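Greifen lernen durch Vormachen: Cenier sammelt Bewegungsdaten von Hand

27. März 2019

Das Unternehmen Cenier bringt seinen Robotern das Aufräumen bei, indem Menschen es ihnen vormachen. Im Versuchsraum in Urnham führen Mitarbeiter dazu Greifer mit der Hand über einen Tisch, nehmen Alltagsgegenstände auf und legen sie an anderer Stelle wieder ab. Eine Kamera am Werkzeug zeichnet jeden Durchgang auf. Aus den Aufnahmen soll eine Steuerung entstehen, die später ohne Bedienperson auskommt.

Bisher hat das Team 3.000 Durchgänge gesammelt, verteilt auf 40 Gegenstände. Darunter sind Tassen, Bürsten, Besteck und Verpackungen. Ein Durchgang dauert im Schnitt 12 Sekunden. Danach wird der Tisch neu belegt, damit die Gegenstände nicht immer gleich liegen.

Projektleiterin Katalin Mészáros begründet das Verfahren mit dem Aufwand. Die Fernsteuerung eines vollständigen Arms, mit der Cenier im August begonnen hatte, habe sich für kurze Handgriffe als zu langsam erwiesen. Mit dem Handgreifer lasse sich am selben Tag ein Vielfaches an Aufnahmen machen. Für schwere Teile und für Arbeiten hinter Schutzgittern bleibe man bei der Fernsteuerung.

Schwierig sind nach Angaben des Teams vor allem Gegenstände, die sich an mehreren Stellen fassen lassen. Eine Haarbürste kann am Griff oder am Kopf genommen werden, eine Tasse am Rand oder von außen. Machen es zwei Personen unterschiedlich vor, muss das Lernverfahren mit beiden Varianten umgehen können. Für die laufende Reihe gilt deshalb die Vorgabe, Bürsten am Griff zu fassen. 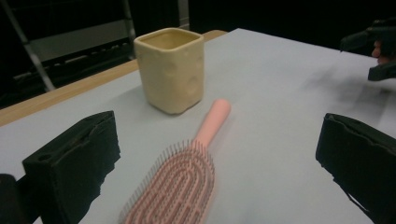

Fabian Baumgartner hält diese Vorgabe für zu eng. Wer nur eine Griffart zeige, bekomme einen Roboter, der ratlos sei, sobald der Griff verdeckt liege, wandte er bei der Vorstellung des Projekts ein. Mészáros kündigte an, in der nächsten Reihe beide Varianten aufzunehmen und getrennt zu kennzeichnen.

Die Reihe soll auf 60 Gegenstände erweitert werden. Ein erster Test am Roboterarm ist im Werk Varthorpe geplant.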